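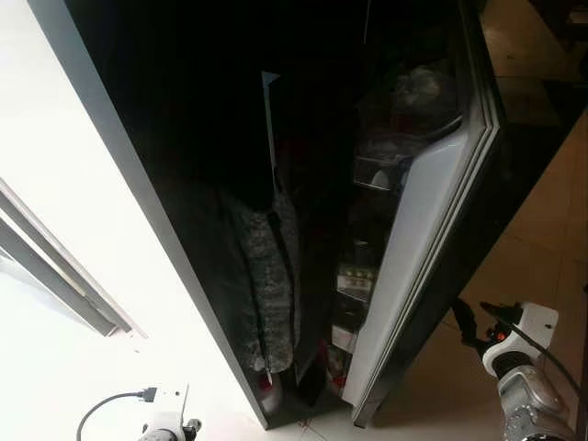 Figure 4. Refrigerator with glossy black exterior, door partly open. Food items are held on the door shelves and in the door bins; a translucent plastic bag is on the uppermost shelf.

4.2 Door storage and open surfaces

The Drorum inventory covers 30 households and lists 1510 items by resting place, following the location codes of Hnatiuk and Zhuravel. Refrigerator contents were coded separately for the cabinet and the door. The door was treated as its own location because residents described it differently in the interviews: the cabinet was assigned to meals, the door to things that stay. Bags were coded as containers even when the contents could not be identified from outside (Figure 4). An item inside such a bag was entered only if the resident named it.

Door shelves produced the lower disagreement between coders. The upper shelf was the exception, as soft packaging there often covered whatever stood behind it. In these cases the first coder's entry was kept and marked as provisional. Items hanging in or resting against the cabinet opening were assigned to the cabinet, regardless of how far the door had been opened.

Open surfaces were harder to code. The protocol defines a surface item as any object resting on a table, counter or sill with no container around it, and 800 of the entries meet this definition.

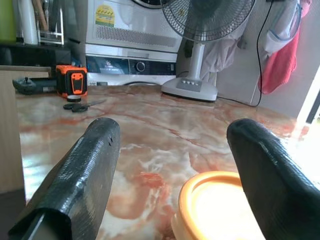 Tools and stationery formed a large part of the table entries. A tape measure or a pair of scissors was coded as "placed" if the resident could name a drawer or box where it belonged, and as "resident" if the table itself was given as its usual location. The distinction depends entirely on the interview and cannot be recovered from the layout alone. Shallow containers on a table were coded twice, once as an object and once as a location, which adds 80 entries to the location list but none to the item total.

Polished and patterned table tops caused a separate problem. Glare and strong veining made small dark objects easy to miss in the first pass, and Ristić repeated the table coding for all households with such a surface. Her second pass was used in the analysis. Small flat objects that neither coder could name were retained under "unidentified, small" - the category is reported in full in Section 5 and left out of the comparison by room.

Remote controllers were coded by position only. We did not record which appliance they belonged to, so the present data cannot be compared on this point with the earlier Kostiuk inventory, where controllers were grouped with the appliance they served.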